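Do clothes really need washing every time you wear them?

Somebody in your house has probably told you that anything you have worn must go straight in the wash. Is that true? Let's not just believe it. Let's look at what dirt is.

What is on a worn T-shirt?

Mostly you. Your skin makes sweat and a kind of oil, and it drops tiny flakes all day long. Fresh sweat hardly smells at all. The smell comes later, when bacteria living on your skin and in the cloth feed on it.

So a coat worn for a walk to the shops has picked up very little. Socks worn all day inside trainers are another matter. Pants and socks: wash them every time, no arguing. Jeans can usually wait, unless you sat in something.

"But it smells fine to me"

Careful. Your nose gets used to smells it meets all the time, and your own is one of them. Rosalie Rainer, who writes these pages, once wore the same jumper for 14 days in June and was sure it was fresh. Her sister was not so sure. Ask someone else to sniff.

Does sports kit count as clean if you only played for a bit?

I doubt it. Running about makes you sweat, even in a short game, and many sports tops are made of polyester, which tends to hang on to smells more than cotton does.

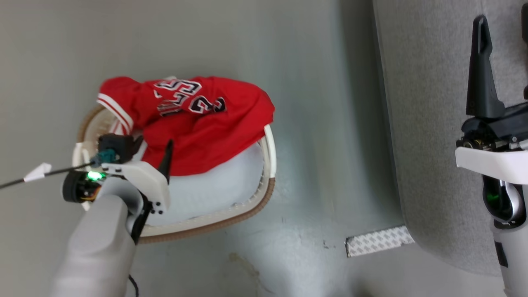
A basketball top slung over the side of the basket is nearly there, but push it all the way in. Heaped-up damp cloth dries slowly, and bacteria like that. If your kit is soaking, hang it up to dry first.

Does hotter water always clean better?

Adverts used to say so. Now plenty of them say the opposite, so don't trust either one too quickly. Warm water is good at shifting grease, but it can shrink wool and fade colours. Read the label sewn inside, and ask a grown-up before you touch the machine.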